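马特蒙特的账本
——与俱乐部总务斯文·吕克高的一次谈话

约好上午十点，他十点半才到，外套没脱就坐下了。“问吧，十二点我得去球场看排水。”

斯文·吕克高在马特蒙特管钱管了九年。头衔叫总务，工资、大巴、草皮、客队更衣室的热水，都归他。今天要聊的是门票分成。联赛各队从下赛季起要不要改规矩，主场收入还分不分给客队，一月份投票。

他先纠正我。“不是‘要不要改’，是怎么改。旧办法没人想保。”

旧办法是这样：主队卖票，扣掉开支，剩下的按比例给客队一份。听着公平。问题出在“开支”两个字上。

“德里卢斯贝里去年报上来的开支，有一项叫‘杂项照明’。我打电话问，什么叫杂项照明？对方说就是照明，杂的。”他自己笑了，又马上不笑了。“我不是说他们骗钱。我们也有这种项目。大家都有。”

那一场马特蒙特分到多少，他不肯讲。只说够付来回的大巴，不够付司机的午饭。

我问他怎么看布罗尔蒙特的方案。布罗尔蒙特要求彻底取消分成，谁的主场谁拿钱，理由是他们刚修了东看台，欠着银行的。

“他们场场坐满，当然这么想。换我我也这么想。”停了一会儿。“但是你得有对手。你跟谁踢？跟银行踢？”

这话他后来又说了一遍，换了个说法，大意是小俱乐部死光了，大俱乐部的看台也是白修。我追问一句，马特蒙特算小俱乐部吗？他看了看窗外。“中等偏下。写中等。”

票价的事聊得最久。马特蒙特现在站票60克朗，坐票100，上赛季末提议把坐票涨到105，会员大会上吵了两个小时。五块钱，两个小时。

“米克尔·里斯站起来说，他爸爸那会儿看球，一个赛季才这个价。我说米克尔，你爸爸那会儿我们踢第四级。”

涨了没有？

“涨了。一月开始。反对的人里头有一半已经续了套票，我查过。”

里斯本人我前一天见过，在车站旁边的小馆子，二十来分钟。他是球迷会的会长，嗓门很大，对吕克高的评价倒不坏：“抠门，但账是清楚的。你去别家看看，谁的账敢贴墙上？”他反对的其实不是五块钱，是通知的办法。信寄到家里，会员大会前四天才到，有人压根没收到。这一条我转给吕克高，他点头，说邮寄晚了，是他的错，就这么写。

套票现在卖出去374张。我问这数字好不好。

“比去年好。去年我们差点降级，没人愿意提前掏钱。”他翻了翻本子，“目标多少我不告诉你，告诉你了，没到的话你又要写一篇。”

接下来是转播。地方台想买四场，周末下午的，价钱谈了三轮。吕克高担心的是下雨天。天一坏，家里又能看，谁还来？电视台的人跟他讲，转播会带来新观众，他不大信，但也不敢不签。赞助商要看见自己的广告牌上电视，埃斯基尔森就是这么说的，原话大致是：没有镜头，牌子就按半价。

埃斯基尔森是做管道配件的，赞助球衣胸前那一块，合同还有一个赛季。

“他们是好人，”吕克高说，“付款晚，但是付。”

晚多久？他摆手，不接这个话茬。

球队那边的事他不爱谈，说不懂球。我还是问了，前锋比亚图尔·基尔克高德到底卖不卖。

“德里卢斯贝里来问过。问过，没报价。问过和报价是两码事，你们报纸老是混在一起写。”

如果报价呢？

“那就看多少钱呗。”他把杯子推开。“教练会不高兴。教练每年都不高兴一次，通常是冬天。”

主教练哈尔朵拉·贝克在电话里的回答更短。她说比亚图尔合同没到期，人在训练，脚踝好了，别的她不知道，也不想从报纸上知道。然后问我稿子什么时候登。我说这期。她说那就写他脚踝好了。

说回分成。吕克高手里有一份他自己的方案，两页纸，已经寄给各队了。核心就一条：取消“开支”，改成按票房总额抽一个固定的比例，放进公共池子，赛季结束平均分。不用算照明，不用打电话。比例定多少他留了空，等一月开会填。

“定低了没意义，定高了布罗尔蒙特要走人。他们说过要走，去年说过，前年也说过。”

会真走吗？

“走哪儿去？”

我把这份方案拿给马洛·比亚纳松看过。她替几家俱乐部做过审计，现在自己开事务所。她认为思路可行，漏洞在套票：套票的钱算在哪一场？平摊到每个主场，还是开季一次记进去？套票卖得多的队会在单场票房上显得很穷，抽得就少。“斯文肯定想到了，”她说，“他没写，是想让别人先提出来。”

吕克高听了这句，半天没吭声。

“她以前替我们查过账，”最后他说，“很烦人。她说得对，要平摊。我会补一段。”

还有赠票。每场发出去多少赠票，各队从来不报。学校的、赞助商的、球员家属的。他主张全部报，按最低票价折算进总额。这一条估计最难通过，赠票是每个主席手里的人情，动人情比动钱难。他说马特蒙特已经照这么做了两个赛季，主席起先不乐意，现在也习惯了，碰见来要票的就往他身上推。

“所以镇上有一半人不跟我打招呼。”

快十二点，他站起来找手套。我问最后一个问题，万一一月份什么都没通过，怎么办。

“照旧啊。照旧再来一年，再收一年杂项照明。”他想了想又坐下了，大概觉的这句太随便。“你这么写：希望通过。我们需要八票，现在我有把握的是五票，还有两家说在考虑。说在考虑的一般就是不同意，不好意思讲。但也有例外，我们自己前年就是考虑了三个月然后投了赞成。”

哪五家，不能写。他特意又交代一遍。

门口碰上送草籽的，两个人在台阶上为一张发票争起来，我等了一阵，没等到他回头。后来是在停车场补问的，隔着车窗。客队更衣室的热水到底修好没有？上个月德里卢斯贝里的人洗了冷水澡，差点告到联赛去。

“修好了修好了。换了个新锅炉，埃斯基尔森给的管件，折在赞助费里了。”他摇下窗又加一句，“这个别写，哦，算了，写吧，账上反正有。”

本文谈话内容于2000年12月13日经吕克高先生核对，他删去一处，改了两个数字。删的是大巴公司的名字。方案全文太长，这期登不下，下期刊出，连同比亚纳松女士关于套票的意见。布罗尔蒙特方面本报去过两次电话，对方说会后再谈，到截稿还没有回音，有了就登。 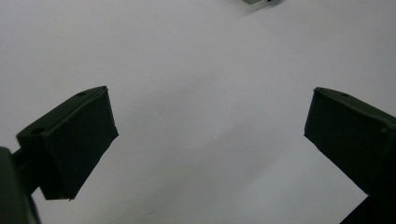
另外，里斯先生托本报转告：没收到会员大会通知信的，请把现在的住址写给球迷会，一月份的套票信从新名单寄，旧名单不用了。搬过家的尤其要写。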